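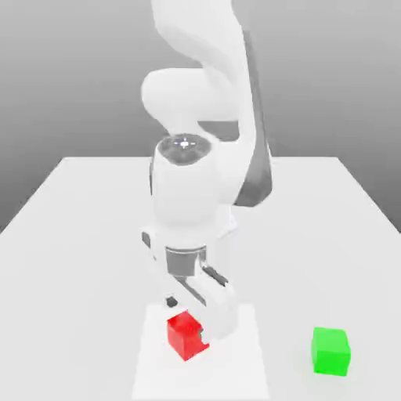
Call for Participants: Night Shift Sleep and Meal Timing Study

Toom Study Group is enrolling adults who work overnight hours in warehousing, baking, hospital support, road maintenance and similar jobs. The study compares two meal schedules and their relation to sleep length, alertness and blood sugar over a working month. Enrollment is open through the end of August or until all places are filled.

Study title: Meal Timing in Permanent and Rotating Night Workers
Principal investigator: Thaís Lins
Study coordinator: I-hsuan Shih
Site: Dravton Building, second floor, Curutar
Places available: 103

Background

People who work at night often eat their largest meal between midnight and 4 a.m. The body handles sugar less well at those hours than it does during the day. Earlier work has mostly been done in sleep laboratories over a few days, with healthy students as subjects. Less is known about people who have worked nights for years and who eat, sleep and commute under ordinary conditions. This study is carried out in participants' own homes and workplaces, with three visits to the site.

Who may take part

You may be eligible if you:
are between 21 and 60 years of age;
have worked nights for at least six months, with no fewer than three night shifts in a typical week;
expect to remain on the same schedule for the length of the study;
can read and answer short written questions in English;
have access to a refrigerator or cooler at work.

You may not take part if you:
have diabetes treated with insulin;
are pregnant or nursing;
take prescription sleep medication more than twice a week;
have been diagnosed with an eating disorder;
have crossed more than two time zones in the four weeks before enrollment.

Treated sleep apnea does not exclude you, provided that treatment has been stable for three months. Applicants with a skin allergy to medical adhesive should say so on the first call.

What participation involves

The study lasts five weeks. The first week is a baseline week in which you eat and sleep as usual. You are then assigned by chance to one of two groups for the remaining four weeks. Group A eats no meals between midnight and 5 a.m.; water, black coffee and plain tea are allowed. Group B eats one small meal of set size in the same period. Neither group is asked to lose weight or to change the total amount eaten in a day.

All participants will:
wear a wrist activity monitor day and night, removing it only for bathing or where workplace rules require;
wear a glucose sensor on the upper arm during the baseline week and the final two weeks;
complete a sleep and meal diary in the Zenance phone app, which takes 15 minutes a day;
complete a reaction time test at the start and end of each night shift;
attend site visits at the beginning of week one, the end of week one and the end of week five.

The first visit lasts two hours and includes height, weight, blood pressure and a fasting blood draw. The second and third visits last 90 minutes each. Visits are scheduled between 7 a.m. and 11 a.m. so that most participants can come directly from work. Participants who have just finished a shift are encouraged not to drive; bus fare or a paid ride home is provided on request.

Payment

Participants who complete all five weeks receive $1,040. Those who withdraw early are paid for the weeks completed. Payment is made by check or bank transfer within 20 business days of the last visit. The monitor and the phone holder must be returned; glucose sensors are single-use and need not be.

Risks and discomforts

The blood draw may cause bruising. The sensor may cause itching or redness at the site. Group A participants may feel hungry or less alert during the first few shifts. If you operate heavy vehicles or lifting equipment, you will be asked to discuss the meal schedule with the study nurse before week two – assignment to a group can be declined at that point without loss of payment for the baseline week.

Privacy

Records are stored under a study number. Names and contact details are kept in a separate file and destroyed two years after the final visit. Employers are not told who has applied or enrolled, and no individual results are released to them. You may request a copy of your own sleep and glucose records once the study has closed.

How to apply

Call or visit the study desk in the Dravton Building between 6 a.m. and noon and ask for I-hsuan Shih. Please have the following ready: your usual shift start and end times, a list of current medications, and the dates of any planned vacation. The first call is a screening interview. Applicants who pass screening are sent the consent form and should read it in full before the first visit; it is signed at the site, after questions have been answered.

Participation is voluntary. You may leave the study at any time and are not required to give a reason.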